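**The Gummont stall: what we know so far**

The picking cell quit again on Wednesday, and I'm not ready to accept the vendor's account of it. Hisix says the grip-force reading on the Gummont hand drifted, the controller read a closed finger as a jam, and the arm froze in mid-lift. Fine. The same log shows 239 picks before that with almost no drift, and then a jump in a single pick. Drift doesn't look like that to me. A bad connector does.

Rongrong Yan pulled the wrist harness and found one plug that moved when she touched it. Hisix calls this "within tolerance." We've asked for the tolerance in writing and don't have it yet.
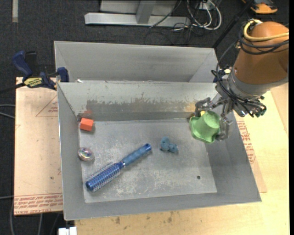

**Can we keep using the cell in the meantime?**

Only at 35 percent speed, with the gate shut and someone standing at the stop button. Don't reach into the bins to clear a stall until the arm is powered down. The hand held on for 50 seconds after the fault cleared, then opened with no warning.

Yutong Hou is rerunning the test with the old firmware and the new harness - one change at a time, please, whatever the support line suggests. If the fault comes back with the harness swapped, I'll take back what I said about connectors. The "fixed" firmware is promised for June. So was the last one.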